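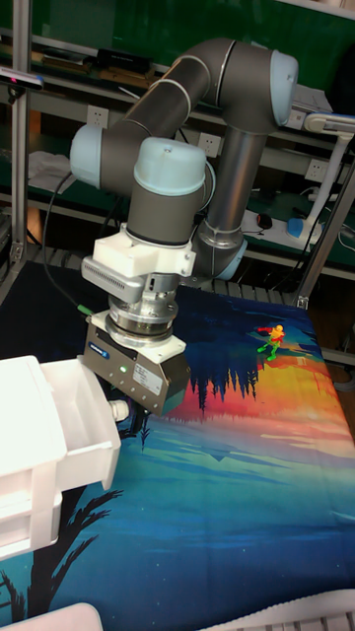 Do I need to redo the hand-eye calibration every time I move the drawer unit?
Only if the camera or the arm base moved. For the drawers just reteach the handle point.

plostby_bench
ok thanks. Shared shop at Hullby, bracket is printed, wrist mount. Pull works at slow speed, then the gripper gets to the knob and stops 5 mm high. Every time. Running the Plinier scripts.

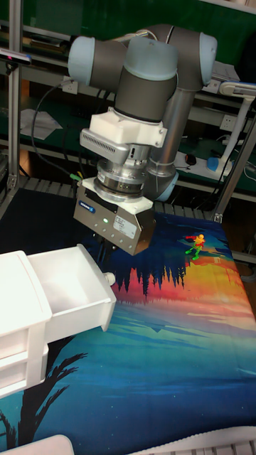

ahonen replied that 5 mm every time is a TCP offset — check the tool length before touching anything else.

plostby_bench
tool length is 146 in the config, measured it twice. Will measure agian

gridlock637
Disagree w/ ahonen. Printed bracket, it flexes. Mine sagged all June till I reprinted it at higher infill

ahonen
Sag would put him low, not high. And the bracket isn't holding the gripper

plostby_bench
huh. ok so measured from the flange face this time and not the ring under it.
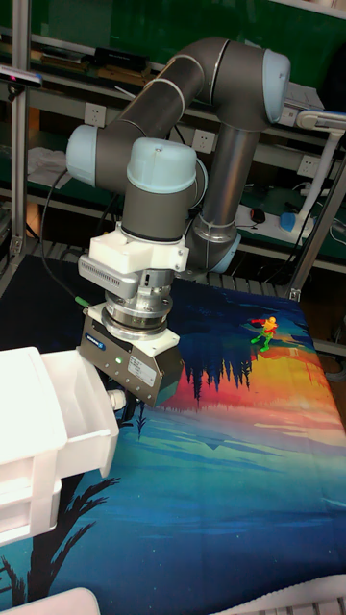

Which makes the config wrong by the ring. Changed it, haven't run the full 200 cycles yet — only have the bench till closing. Toy pickup goes after that, seperate script.

gridlock637
still say reprint it
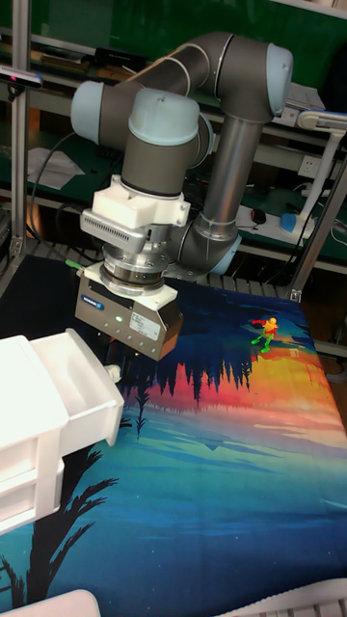
Arm over the mat, top drawer open

ahonen
Post the log when its done. And drop the speed for the first few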